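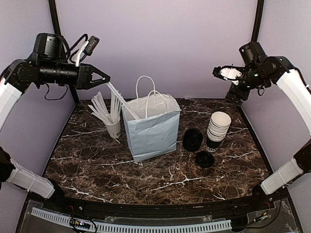 Ladi Onyeka thought the marks were too generous, and put it bluntly at the December review: if the students choose the bag, the table and the order of the items, then a high success rate tells us how well they chose. We did not have a good answer at the time. The rest of this section is an attempt at one, and readers may decide for themselves how far it gets.

Figure 3. The packing task in the Girnlow cell: straws, cups and lids to be moved into a paper bag by two arms. The left gripper is holding one straw, with its lower end towards the open bag.

4.2 The packing task as coursework

The task was set as the last assignment of the Givura module. Students worked in teams, and each team was asked to produce a controller that would put coffee-shop supplies into a paper carrier bag. They could record their own demonstrations by teleoperation and could train on them however they liked. The only fixed rules were that the bag had to start open and upright, and that no one was to reach into the cell during a trial.

Over the term the teams logged 2054 trials, of which 1217 were scored as successes by the team that ran them. We report this figure because the module handbook asks for it, and we do not think it should be repeated without the conditions attached. A trial counted as a success if the item ended up inside the bag. It did not matter whether the bag had been dragged, whether the straw was bent on the way in, or whether the second arm had done anything at all. In many of the logs it had not. Several teams described their system as bimanual in the written report, although one arm stayed raised from start to finish.

Straws were the item on which teams disagreed most. A straw is easy to hold once it is in the fingers, but pulling a single one from a full cup is another matter, and a policy that comes away with two has arguably failed even if both land in the bag. The marking sheet was silent on this. Team Lanura counted such trials as successes and Team Šimkus did not, and the gap between their headline scores may owe as much to that choice as to anything in their models. We tried to rescore the trials from video, but the thin white straws were hard to separate on the recordings and we gave up after nearly 20 of them.

Lids gave a different sort of trouble. A stack can be gripped as one object. A lid lying flat on the table offers very little edge to a parallel-jaw gripper, and most teams simply left the flat ones until last, by which time the trial had often run out of time and been logged as "partial". Partial trials were then dropped from two of the reports. We only noticed when the totals would not add up.

None of this is a complaint about the students, who did what the sheet asked. Our doubt is about the sheet. For the next run we have moved scoring to a different team from the one that wrote the controller, and the bag position will be drawn at random before each trial. Whether the marks will then say anything useful about learned manipulation, or only about patience with paper bags, we cannot yet tell. Section 4.3 gives the revised sheet in full.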